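Teaching by demonstration: frequently asked questions
Skuklow manipulation group. Last updated 2024-06-06

These questions come up most often from people who are new to the Skuklow bench and want to record their own demonstrations. For access, write to Inès Tanguy.

What does a typical task look like?
Small items mixed in with leaves in a shallow gray container, and a gripper with soft pink fingertips.
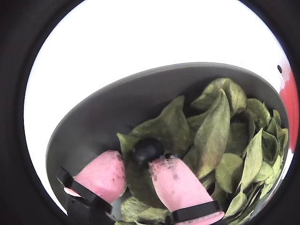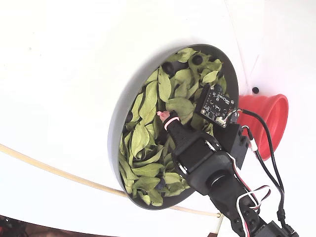
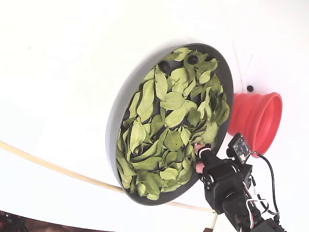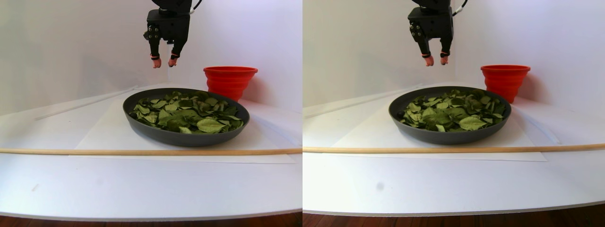 The goal is to pick out one berry at a time and drop it into the red container. The operator drives the arm by remote control and the system records the joint positions, the finger opening and all the camera views together.

Do I need to know how to program?
No. You need to be able to hold the hand controller for 20 minutes at a stretch. Régis Lebrun sets up the recording software before each session.

What is the difference between remote control and hand guiding?
In hand guiding you take hold of the arm and move it yourself. It is quicker to learn, but your hands end up in the camera views. With remote control your hands stay out of the way. We use hand guiding for simple reaching moves and remote control for anything that involves touching food.

How many demonstrations does a task need?
It depends on how much the items move around. Our first leaf task, recorded in October, used 223 demonstrations. A plain pick-and-place task got by with 102. The full Prarcombe set now holds around 3000, across seven tasks.

Should I throw away bad attempts?
Keep them and mark them. A missed grasp followed by a second try is useful for training. Delete an episode only if the recording itself is damaged – dropped camera images, for example.

Why use soft fingertips?
Hard ones split the fruit. Soft pads also give the operator a little room for error when closing the fingers. Check them for cuts and loose edges before you start.

Can two people share one task?
Yes, but log in under your own name. Thibault Hoarau and Jacqueline Bouvier approach the leaves from different sides, and the training scripts need to know who was driving.

How should I place the items between episodes?
Stir the leaves and put the berries somewhere new. Leave the container where it is unless the task sheet tells you to move it.

Where do the files go?
To the Zedach server, in the folder for your task. Uploads run overnight, so leave the recording computer switched on.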